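Rollside 机械臂开机检查表（带批注版）

适用范围：Haverford 共享工坊，靠后墙那张台子上的 Rollside，一条自己攒出来的桌面机械臂，任务是把网球从台面上夹起来放进桶里。夹爪和控制板用的是 Flokik 套件，其余部分用的是耐心。

填写方式：每项后面写“通过”“不通过”或者“不适用”。写“应该没问题”的一律按不通过处理。批注栏随便写，但别写在检查项上面，上一版就是这么变得没法读的。

本次检查由我一个人做完，检查的时候也是我一个人在挑自己的毛病，所以下面有几处语气不太好，请谅解，对象是我本人。

工单号：3348
检查时段：七月，晚上，工坊关门之前
结论：有条件通过，低速运行，条件见最后一节

一、台面和周围

1.1 机械臂底座与台面的固定
结果：通过
批注：底座四角的螺栓都用扳手试过，没有松动。上次检查这里写的是“手拧紧了”，字迹是我的。手拧紧的意思是，机械臂甩一下肩关节，螺栓会礼貌地往回退半圈。这回全部换成带防松垫圈的，再用油漆笔在螺母和台面之间画了一道线，以后扫一眼线有没有错开就知道了。画线的时候笔漏了，台面上多出来的那一摊和安全无关，不用打电话问。

1.2 台子本身是否晃动
结果：通过
批注：台子的一条腿下面垫过一块折起来的硬纸板，现在换成了可调脚。纸板垫了很久，久到它被压成了那条腿的形状，拿出来的时候还挺完整。机械臂慢速走的时候看不出问题，一提速整张台子就开始跟着点头，末端的定位误差里有多少是关节间隙、有多少是纸板，现在已经无从考证。

1.3 活动范围标线
结果：通过，有保留
批注：黄黑胶带贴在台面和地面上，范围按手臂完全伸直再加夹爪张开的长度来画。保留意见是地面那一圈有一段正好压在通往水槽的路上，每个去洗手的人都要从上面跨过去，或者不跨过去。通电期间请绕行，绕行需要经过台锯那边，所以台锯有人用的时候请两件事都别做，先脏着。

1.4 标线内无杂物
结果：第一次不通过，清理后通过
批注：清出来的东西有卷尺、一只手套、半管螺纹胶，还有一杯茶。茶放在机械臂底座和控制箱之间，位置选得非常好，手臂转到哪里都碰得到。茶是谁的没有查，杯子已经洗了，放在水槽边。
补充：螺纹胶是我的。

1.5 照明
结果：通过
批注：台子上方的灯能正常点亮，不闪。检查这一项主要是为了相机，其次才是为了人。旧灯管会闪，人看不太出来，相机看得清清楚楚，识别程序会在同一个球上一会儿有信心一会儿没信心，像个考前的学生。

1.6 灭火器
结果：通过
批注：在门边，压力指针在绿区，前面没有堆东西。上次前面堆的是一箱待处理的锂电池，这件事已经写进工坊的公共记录，我就不再复述了。

二、供电

2.1 主电源开关
结果：通过
批注：带灯的那种，按下去灯亮，再按灯灭，灯灭的时候用表量过输出，确实没电。请不要把“灯灭”当作“没电”的证据，两者目前意见一致，以后未必。

2.2 控制板供电
结果：通过
批注：空载电压 12 V，带上夹爪反复开合，电压表上能看到轻微下沉，没有触发欠压保护。夹爪堵转的时候下沉明显一些，这个在第四节再骂。

2.3 保险丝
结果：通过
批注：规格和图纸一致。图纸是今天改的，为了和保险丝一致。这么做的顺序是反的，我知道，所以又从头按线径和电机额定电流核了一遍，数值合适，图纸这回是被说服的。

2.4 接地
结果：通过
批注：底座、控制箱外壳、电源外壳三处互相导通，与墙上插座的地线也导通。控制箱盖子原来喷过漆，螺丝孔里也有漆，导通全靠运气，现在孔边刮干净了，加了齿形垫圈。

2.5 线缆外皮
结果：不通过，已更换，复查通过
批注：肘关节内侧那束线的外皮磨出了亮面，再过一阵就该见铜了。原因是扎带扎得太紧，手臂每弯一次，线就在扎带口上锯一次。换了新线，外面套了编织管，扎带改成魔术贴，留了弯曲的余量。余量留多少是拿手慢慢把肘关节掰到两头试出来的，别照图上那个数字，图上的数字是在电脑里量的，电脑里的线没有粗细，也不发脾气。

2.6 接头
结果：通过
批注：所有插头轻拽不脱。编码器那个插头没有锁扣，点了一小坨热熔胶。不美观。以后换编码器的人会讨厌我，那个人大概率也是我。

2.7 通电前是否有人在标线内
结果：通过
批注：看过，没有。喊过一声“上电”，整个工坊只有压缩机回应。喊还是要喊的，空屋子也要喊，养成习惯之后屋里有人的那天才会记得。

三、急停和限位

3.1 急停按钮可触及
结果：通过
批注：按钮固定在台面前沿，站着坐着都能一掌拍到。之前它装在控制箱上，而控制箱在手臂的另一边，要按急停得先把胳膊伸过机械臂。这个布局能存活那么久，说明之前没有真的需要过它，这不能算作设计的功劳。

3.2 急停切断的是什么
结果：通过
批注：切电机动力，保留控制板供电。按下后各关节失电，日志还在写。测试方法：手臂在低速运动中按下，观察是否立即停止，是否有关节因自重下坠。肩关节带抱闸，停住了。肘关节没有抱闸，会慢慢垂下去，垂到底正好是台面。所以请在按急停的时候顺便把另一只手从手臂下面拿走。这句话读起来很多余，我还是把它打印出来贴在了按钮旁边。

3.3 急停复位后是否自行恢复运动
结果：第一次不通过，修改后通过
批注：这一条是整张表里最值得熬夜的。旧程序的逻辑是：失电，等待，来电，继续刚才没走完的轨迹。从程序的角度看十分敬业，从站在旁边的人的角度看就是拔出按钮的瞬间它冲你过来。现在复位之后状态一律清空，必须重新使能、重新回零、再按一次启动，少一步都不动。每一步都比较烦，烦是特意留着的。

3.4 软限位
结果：通过
批注：各关节的软限位逐个走到，全部在到达机械挡块之前停下。腕关节那一个留得偏保守，少了一点活动角度，目前用不上。等哪天有人抱怨够不着角落里的球再来谈。

3.5 机械挡块
结果：通过
批注：底座旋转的挡块是打印件，上次撞裂过，换成铝的。撞裂那次软限位的单位写成了弧度，程序读成了角度。挡块尽职尽责地替单位换算承担了后果。

3.6 通信中断时的行为
结果：通过
批注：运行中拔掉电脑和控制板之间的线，手臂减速停下，没有继续执行最后一条指令。再插回去，也不动，等使能。拔线这个测试请用手去拔，不要学我上次用椅子轮子。

3.7 限速
结果：通过
批注：人在标线附近时，最高速度锁在额定值的 40%。锁在控制板里，电脑那边改不了。曾经可以改，入口是界面上一个滑块，滑块旁边没有任何说明，样子很诱人。滑块还在，现在拖到头也只会得到一行提示。

四、Flokik 夹爪

4.1 手指安装
结果：通过
批注：两根手指的固定螺丝都上了中强度螺纹胶。装反过一次。两根手指互为镜像，斜面应当朝外，相对的两面朝里，装反之后照样能开合，能把球夹起来，还能在松开时把球弹出去，我当时以为那是释放速度太快，调了一晚上参数。

4.2 手指边缘
结果：通过，加注意事项
批注：打印件出来的棱边比想象中利，徒手擦过去会留一道白印。已经用砂纸倒过边。注意事项是不要把手指伸进夹爪里去“感受一下夹持力”。工坊里对这件事有超出必要的好奇心，夹持力可以用弹簧秤量，弹簧秤就挂在工具墙上，没有痛觉。

4.3 堵转保护
结果：通过
批注：夹住一个木块，令其继续闭合，电流上升后限流生效，电机没有明显发烫。之前的限流值来自套件的默认配置，默认配置看样子是给夹铁砧的人准备的。改小之后网球夹得稳，也不再被捏成椭圆。

4.4 断电时夹爪状态
结果：通过
批注：断电后保持原位，不会突然张开。夹着球断电，球留在原处。以后如果改夹别的东西，尤其是重的、尖的、别人的，请重新做这一项。

4.5 开合行程
结果：通过
批注：张开到头时两指间距大于球径，余量够。余量给得宽，是为了容忍相机定位的误差，也是为了容忍写定位程序的人。

4.6 手腕线缆
结果：通过
批注：夹爪线和相机线沿同一条路走，转腕到两个极限时都不绷紧。相机线偏硬，弯多了会自己选方向，所以在腕后面加了一个导向夹，夹子用的螺丝和旁边的不是一个头，换的时候要带两把螺丝刀上去，抱歉。

五、仿真里先走一遍

这一节是新加的。加它的起因是有一段轨迹在真机上第一次跑就去亲了台面，速度不快，声音很大。从那以后规定：凡是改过抓取程序、相机标定或者坐标变换的，先在仿真里跑完本节，再碰真机的开关。仿真里撞台面不花钱，也不吵醒隔壁焊接间的人。

5.1 仿真模型与实物尺寸一致
结果：通过
批注：连杆长度、手指长度、相机安装位置，逐个量了实物再和模型对。手指在模型里比实物短了一截，是换新手指之后忘了更新。按旧模型跑，仿真里手指离台面还有富余，真机上富余为负。前面提到的那次亲台面，根子就在这里。

5.2 台面高度
结果：通过
批注：模型里的台面重新对过。可调脚一换，台面就比原来高，模型不会自己知道。仿真里的台面平整得叫人嫉妒，没有油漆笔的痕迹，也没有茶渍。

5.3 接近动作：球偏在一侧时，手指是否会先碰到球
结果：第一次不通过，修改后通过
批注：球在两指之间时一切顺利，这种情况我测了很多遍，因为看着舒服。真正该测的是球落在手指外侧。旧程序看见球就开始往下走，边走边横移，结果外侧那根手指扫到球，球滚开，程序接着追，追得很认真，一直追到软限位。改成先在高处横移，对准之后再垂直下降，途中球如果离开预定区域就抬起来重新看。
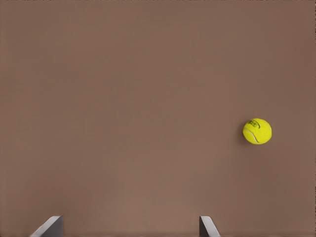
改完之后慢了一点，对准这一步多花的时间在演示的时候会显得机械臂在思考人生。可以接受。如果嫌慢，请先去把真机上的定位误差解决掉，再回来改这一段，别把顺序倒过来。另外横移的高度是写死的，等于球的直径再加一段余量，换成更大的球要记得改，参数在配置文件里，名字取得不好，叫“高度二”。“高度一”已经没有用了，可是删掉它程序就起不来，原因待查。

5.4 球靠近台面边缘时的行为
结果：通过
批注：球靠边到夹爪需要越出工作区才够得着时，程序应当放弃并提示，不应当尝试。测试结果是放弃了，也提示了，提示文字是“抓取完成”。文字已改。这种错误不会伤到人，只会让人慢慢失去对文字的信任。

5.5 找不到球时的行为
结果：通过
批注：把球从仿真里移走，程序在搜索一轮后回到待机姿态。旧版本找不到球会把两根手指中的一根认成球，理由大概是它确实在画面里，而且很近。现在画面底部手指可能出现的区域做了屏蔽。

5.6 识别是否过分依赖背景
结果：不适用于本次放行，记录在案
批注：仿真里的背景太干净，黄球落在单一颜色的台面上，识别不出来才奇怪。真台面上有胶带，胶带里有黄色，程序对胶带一度产生过感情。所以仿真通过只说明轨迹不会撞，不说明识别靠得住，识别的部分放在第六节用真相机测。谁要是拿仿真里的识别结果来申请放开速度，我会把这条念给他听。

5.7 阴影
结果：通过
批注：换了几个光源方向，球的影子不会被算进球里去，球心估计没有往影子那边偏。旧的算法会偏，偏得不多，刚好够让一侧手指压在球的肩膀上。

5.8 仿真与真机的切换
结果：通过
批注：同一份程序，靠一个开关决定指令发给仿真还是发给真机。开关默认在仿真，每次启动都回到仿真，界面底色也不同，真机是红的，红得很难看，选色的时候专门挑的。曾经发生过有人以为自己在跑仿真，一边喝东西一边欣赏屏幕上一动不动的手臂，真的那条在背后忙得很。那个人写了这张表。

六、真机试运行

6.1 空爪慢速走全程
结果：通过
批注：手放在急停上，人在标线外，空爪走完一遍抓取和放置。没有异响。肩关节在某个角度有轻微的咔嗒声，拆开看过，是线卡碰到外壳，挪开就没有了。

6.2 放球，慢速抓取，重复 8 次
结果：通过
批注：全部在低速下做，每次手放的位置都不一样，包括几个故意为难它的角落。夹起来都进了桶。有一回球擦着桶沿转了一圈才下去，我没有欢呼，检查员应当保持中立。

6.3 运行中有东西进入标线
结果：通过
批注：用一根长木条伸进标线，光幕触发，手臂停。木条收回后手臂不自行恢复。请用木条，别用扫帚，扫帚毛太稀，光幕有时候看得透，这是一次意外的发现，同时也意味着头发长的人要把头发扎起来。

6.4 光幕的盲区
结果：有条件通过
批注：光幕装在台子前面和左右两侧，后面是墙。墙和台子之间有一道窄缝，人进不去，手能伸进去，比如去捡滚到后面的球。捡球一律先按急停。为了少捡球，台面后沿加了一条挡边，高度刚好让球翻不过去，又不会碰到手臂。

6.5 地上的球
结果：通过
批注：听起来不像安全项。请想象一下：一只脚踩在网球上，两只手去找支撑，离得最近的支撑是一条正在运动的机械臂。备用球收在带盖的箱子里，盖子要盖。

6.6 噪声与周围人的干扰
结果：通过
批注：和焊接间同时运行过一段时间，焊机起弧时编码器没有丢数。早先会丢，丢了之后手臂以为自己在别的地方，态度还很坚定。换了屏蔽线，屏蔽层一端接地，问题消失。

6.7 日志
结果：通过
批注：每次启动写入程序版本、限速值和操作模式。文件名里带了时间，不会再覆盖前一次的。覆盖的那些日志里一定有很多有用的东西，我对它们怀有美好的想象。

七、人员与规矩

7.1 谁能开
结果：通过
批注：做过工坊入门培训，并且把这张表从头读到这里的人。为了检验后半句，钥匙挂在哪里写在 3.2 旁边贴的那张纸的背面。

7.2 能不能一个人开
结果：通过
批注：低速可以。高于低速限制的，屋里必须有第二个人，并且那个人知道自己是第二个人。隔壁戴着耳罩打磨的不算。

7.3 衣着
结果：通过
批注：袖口收紧，挂绳摘掉，不戴手套。夹爪旁边戴手套的坏处是夹到的时候手套先走，手在里面。需要换手指、拆线的时候可以戴，前提是已经断电挂牌。

7.4 断电挂牌
结果：通过
批注：牌子是新做的，红底白字，背面留了地方写原因和归还时间。旧牌子上写着“别动”，挂了整整一个季度，大家都没动，后来问了一圈，要求别动的理由没有一个人说得上来。

7.5 参观者
结果：有条件通过
批注：Helbridge 这边的开放日常有小孩来，机械臂一动，小孩的手就往前伸，这条规律比我写过的任何程序都稳定。开放日只用低速，前面加一道围栏，球由操作的人放，不许观众放。有家长问能不能和它握手，不能。

7.6 无人值守
结果：不通过，禁止
批注：有人提议让它夜里自己跑，攒数据。提议写得很有说服力，附了图表。我的回复是请先看 3.3 的批注，再看 6.7 的批注，然后回想一下写这两段的时候它还声称一切正常。等光幕、温度监测和远程断电全做完再议。
提议也是我写的。

八、遗留问题

8.1 肘关节没有抱闸。买得到合适的，装不进现在的外壳，外壳要重画。重画之前，断电时手臂会垂下来这件事继续有效。

8.2 控制箱风扇对着水槽方向吸风。水槽有人用的时候能感觉到它在努力吸取教训之外的东西。先装了滤网，之后把箱子转个方向，线要重新排。

8.3 “高度一”为什么不能删。优先级低，自尊心方面优先级高。

8.4 地面标线压在去水槽的路上。两个办法，挪台子或者挪水槽。已经有人认真问过挪水槽要多少钱。

8.5 光幕对稀疏物体的反应。准备换间距更小的型号，到货之前，限速不解除。

8.6 备用急停按钮还在抽屉里，应当装在门边，让进门的人不用走到台前也能断电。线已经放好了，差一个盒子，盒子已经打印过一次，按钮塞不进去，量孔径的人量的是螺母。

九、放行结论

准许运行，条件如下。

速度：不超过控制板内锁定的低速限值。8.5 关闭之前，谁来说情都一样。
任务：只夹网球。橘子不行，灯泡不行，上次那只橡皮鸭也不行，它的头部会让识别程序产生分歧。
软件：5.8 的开关默认仿真，改动程序后重走第五节全部条目，改注释可以不走，改注释的时候“顺手”改了别的要走。
硬件：拆过夹爪的，重做第四节。动过线的，重做 2.5、2.6 和 3.6。撞过任何东西的，不论轻重，不论有没有人看见，从 1.1 开始。
记录：不通过的项目要写明怎么修的。只写“已修”的，下一个检查的人有权把机器锁起来，等写的人请喝茶时当面说明，茶放在标线外面。

下次检查：换光幕之后，或者下一次开放日之前，看哪个先来。

表格放在台子右侧的塑料夹里，笔用绳子系着。绳子长度量过，伸不进标线。

Rollside 检查人签字：已签，字迹潦草，但与 1.1 上次那条“手拧紧了”可以对得上。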